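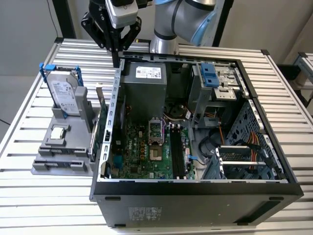
Larkton Listening Room > Chamber and Strings > The Mahama Cello Concerto on Vedetti

flolside_fan
I've had this disc on repeat all week and I need to talk to someone about it! Vimala Annamalai playing the Mahama concerto with the original slow movement put back in. I grew up with the standard version (my dad's LP, surface noise and all) and had no idea the middle movement used to be this long. There's a whole second theme for the violas that I'd never heard, and when the cello finally picks it up, very high and very quiet, I had to stop doing the dishes.

peg_and_scroll
Glad you like it, but I'm going to be the grouch. Mahama cut that theme himself after the first performance, and I think he was right. The restored movement stops dead for 4 minutes. Gorgeous playing, sure. I still went back to the short version the next morning.

flolside_fan
Stops dead?? That's my favorite part! The horns are holding that one chord underneath and she just leans on it. I could take another 4 minutes.

rosin_dust
I was at the Flolside concert in January when she played it with the same conductor, Abdul-Rahman Gbeho. It's a small hall, 300 seats, and he took the slow movement a good deal faster than on the disc. It worked beautifully. So peg_and_scroll, maybe your problem is the tempo and you'd like the long version fine at a walking pace?

peg_and_scroll
Could be. I'd pay for a live recording of that one. On the disc Gbeho sounds like he's afraid of breaking something.

tenorclefonly
Can we talk about the finale? The timpani are so clear — I could hear the pitch change under the cello's last big run, and on every older recording it's just a rumble. Also the booklet is a treat. 18 pages, with a bit of the manuscript where you can see the crossed-out bars.

flolside_fan
Yes, the booklet! I spent a whole evening with those crossed-out bars. Does anyone know if the cello sonata that fills out the disc is in print? My teacher wants to try it and I can only find the piano part.

rosin_dust
The Larkton library has both parts, or did last spring. Ask at the music desk, it isn't in the online catalog.

peg_and_scroll
The sonata I have no complaints about at all. Best thing on there. That plucked section in the scherzo is a riot.

tenorclefonly
Finally, something we all agree on. Going to play it again now, loud.

Thread views: 1,641 | Contact the moderators | Posts belong to their authors | Back to top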